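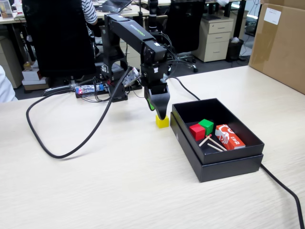 I have been to enough open days to know that I usually come home with a tote bag and a headache, so I wasn't expecting to spend most of a June afternoon at Dekard standing beside one table and thinking about patience. They had let us wander through the ordinary office, past the desks and filing cabinets, and the arm was simply there on a tabletop among its cables, with a bare circuit board glowing red near its base. Its black claw hung just over a little yellow cube, right by an open box with a red cube and a green one in it, and a few matchsticks too. I stayed for 19 minutes (my bus ticket tells me so, more or less) and would happily have stayed longer.

Now, I'd been to the Vovley show in the spring, where everything was behind glass and set to music, and where we were told that 2,000 visitors had come through before lunch. It was very grand and I remember hardly any of it! At Dekard you could stand close enough to follow the wires with your eye, and ask a daft question, and get a proper answer from somebody who hadn't rehearsed it. I asked two, and both were rather daft.

I do think firms are too shy about this sort of thing. My neighbours at Sareo Court worry a good deal about robots, and I understand why, but most of them have only ever seen the polished films. Let them come and watch small blocks for a bit, with the kettle on and the wiring showing. They may go home just as worried, and they're entitled to, but they'll be worried about a thing they have met. I've already asked whether I can bring four of them along next time.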